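Right, the gripper thread. A few of you asked how the hand-held gripper is going, and I've had a cracking couple of weeks with it, so get comfy. 🧵

**1/** For anyone new: Kavitha Pai and I are building a laundry-folding arm at the shared workshop on Kascombe. Before there's an arm, there's a gripper you hold yourself. You squeeze, it pinches, and you find out how hard it is to pick up a blanket with two fingers!

**2/** We're calling it Mustus. (Kavitha's name, I wanted something with more vowels.) This is the 4th version. The first three live in a biscuit tin, mostly in bits.

**3/** Big change this time is the linkage. Version three had solid side plates and my wrist was done in after ten minutes. So I cut triangles and slots out of everything that would still hold together afterwards. The whole thing now comes in at 116 grams lighter, and I can go a full evening with it.

**4/** The other change is the pads. Blue rubber, one on each finger, swapped in for the foam we had before. Foam was lovely on T-shirts and hopeless on anything slippery. Bořivoj Kolář had an offcut of the rubber in his drawer and wouldn't take any money for it. Thank you Bořivoj!!

**5/** Thick stuff is where I've been spending my time lately. Quilting is brilliant to practise on because you've got to get a proper fold between the fingers, with all the padding in it, and then keep hold while you bring it over.
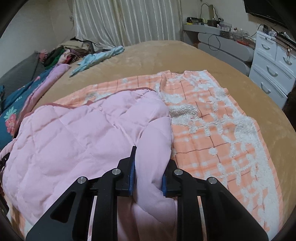

**6/** What I've learned so far: come in low, fingers wide, and push the fabric up into a ridge before you close. If you go straight down you only get the top layer and it pings out. I must have done that a hundred times before Ming-te Yau watched over my shoulder and said "scoop it". So now I scoop it.

**7/** Layers are still a pain. When there's another blanket underneath, the fingers love to take a bit of that as well, and terry is the worst for it, all those little loops. I've rounded the fingertips off with a file, which helps. Next I want to try a thinner lip on one side only.

**8/** Pivots! I keep getting asked about the pivots. They're plain screws with a washer either side and a dab of thread lock. Do them up until the joint goes stiff, then back off a quarter turn. Bearings would be nicer, and they'd also cost more than the rest of the gripper put together.

**9/** We log every grab so there's something to compare when a part changes. We're on 2087 grabs now between the two of us. Kavitha has done far more than her share and is weirdly fast at pillowcases.

**10/** Things I'd do differently if I started again:

- print the finger mounts flat, they split along the layers if you stand them up
- buy longer screws than you think
- glue the pads on last, after all the filing (I've peeled off 9 of them, it's a horrible job)

**11/** Abimbola Lawal asked if the files will be shared. Yes! I want to tidy up the linkage drawings first because half the holes are still named things like "hole_new_new". They'll go in the Zeltum folder with the older ones once that's done.

**12/** Next job is the motor mount, so the gripper can close without me squeezing it. Got a small servo on the bench already and it fits in the handle if I shave one corner. More when I've shaved the corner.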